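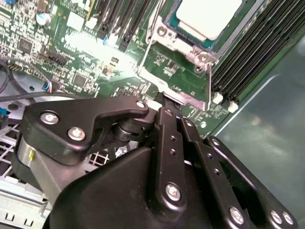 Wrist camera loses the socket bracket under glare: filter it, or stop trusting it?

Forums | Perception and Planning | New Posts | Search
Print this thread | E-mail to a friend
Share (3)

dthibodeaux
8 Dec 2024
Hi everybody, and thanks in advance for reading a long one. I'm working on the part of our stack that brings the fingertip to the edge of the CPU bracket inside an open machine. We segment the bracket from the wrist camera, fit its outline, and servo on that. On a dull board it's lovely. Put a bright reflection across the green and the polished edges go with it, and the fit slides over to the memory slots, which have nice long straight lines and look very tempting to an edge fitter! My pose estimate then jumps 12 mm between updates and the controller, bless it, tries to follow.

I've put a gate on the innovation so big jumps get thrown out. Now it sometimes throws out the good ones too, and the arm just sits there hovering. Would you tune the gate or start over?

wkemeys
Oh, I've been down this road, Desmond, and you have my sympathy. Keep the gate but let it open up the longer you go without an accepted measurement. Ours was a fixed number all through August and it did exactly what you describe. Also, lower the exposure and fit on two frames at different settings. Jinent's driver lets you alternate, if that's what you're running.

meinrad_p
I'll disagree with Wyn, in a friendly way. A gate that widens with time will let the memory slots in eventually, and then you are servoing on the wrong part with full confidence. I would take the wrist camera out of the loop for the coarse approach altogether. Register the whole board from the fixed camera, plan to a standoff of 60 mm, and only then let the wrist image make small corrections. 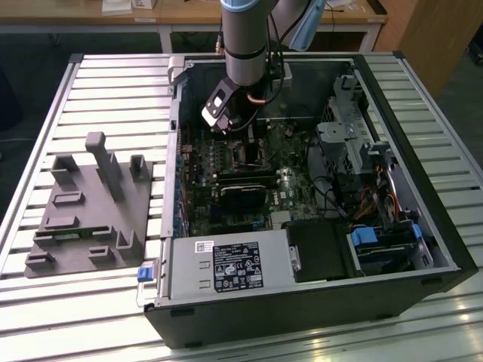
The fixed view has its own trouble, I admit, because the arm comes down over the very thing you want to look at. So register before the arm goes in, hold that transform, and treat the case as static until you have a reason to think otherwise. With the tower lying on its side you get the drive cage and the power supply as big, dependable shapes, and they are far kinder to match against than anything shiny.

wkemeys
Static until somebody tugs a cable and the whole case shifts on the rails, Meinrad! I do like the standoff idea, though. I'd just want a re-check after every contact.

efe_e
Could you do both? We run the board pose as a slow state and the bracket as an offset from it, bounded to 3 mm. The slots fall outside the bound, so the fitter can't wander over there. It's in the Kandpal planner branch if you'd like to look, Desmond. The comments are a bit thin, sorry, I keep meaning to get to them.

dthibodeaux
Efe, I like that very much, and it would let me delete a good deal of code I'm not proud of. Meinrad, point taken on the gate. I'll try the bounded offset first with Wyn's alternating exposure on top, and log the residuals so we have something to argue over. Does the bound live in the board frame or the camera frame?

efe_e
Board frame. We had it in the camera frame for a while and it misbehaved every time the wrist rolled.

8 replies hidden | Share (3) | Print this thread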